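Facilities > Checklists > Drinking water and drinks storage
Last updated: 25 July 2026
Reading time: 2 min

Monthly check, bottled water and break room drinks
Site: Arruda building, ground floor break room and store cupboard

Mark each line OK, Fix or N/A. Add a comment for anything marked Fix.

STORE CUPBOARD

1. Cases off the floor, on the rack. OK

2. Nothing stacked above the line on the wall. Fix
Comment: Top row was over the line by one case. Moved to the lower shelf during the check. The line is getting hard to read and needs repainting.

3. No cleaning products on the same rack as water or cups. Fix
Comment: Two jugs of floor cleaner on the bottom shelf. Taken back to the janitor's closet. Same comment as in January.

4. Oldest cases at the front. OK
Comment: The Prellen delivery was put in behind the older stock, as asked.

5. Cupboard door closes and latches. OK

6. Room thermometer reads under 80 F. OK
Comment: Read at 10 a.m. It gets warmer in the afternoon, so next month's reading should be taken after lunch.

7. No water stains, droppings or damp cardboard. OK

BREAK ROOM

8. Refrigerator at 40 F or below. OK

9. Door seal clean and not torn. Fix
Comment: Small tear at the lower hinge side. It still closes. Part requested from Betamano, order 3953.

10. Opened drinks labeled with a date. Fix
Comment: Several were not labeled and were thrown out. The marker is missing from the refrigerator door again. Please tie the next one on.

11. Cup dispenser full and covered. OK

12. Drip tray emptied and washed. OK

SINGLE BOTTLES

Take one bottle from the open case and look at it in good light before putting out the rest.

13. Cap on straight, ribs not worn or chipped. OK

14. Neck ring in place below the cap. OK

15. Water clear, nothing floating. OK

16. Body not dented or crushed. OK

17. Printed text readable by eye. OK
Comment: Readable, but the print is small. Use the desk lamp. 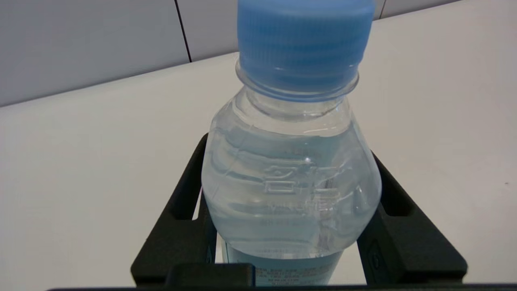

Clear bottle with light-blue cap, raised lettering on the body and small print lower down.

18. Bottles with a loose cap or broken seal set aside, not put out. N/A

FOLLOW-UP

Repaint stacking line: facilities, before the next delivery.
Door seal: waiting for part.
Marker and string: order with the office supplies.

Keep the completed sheet in the Nerura binder by the time clock.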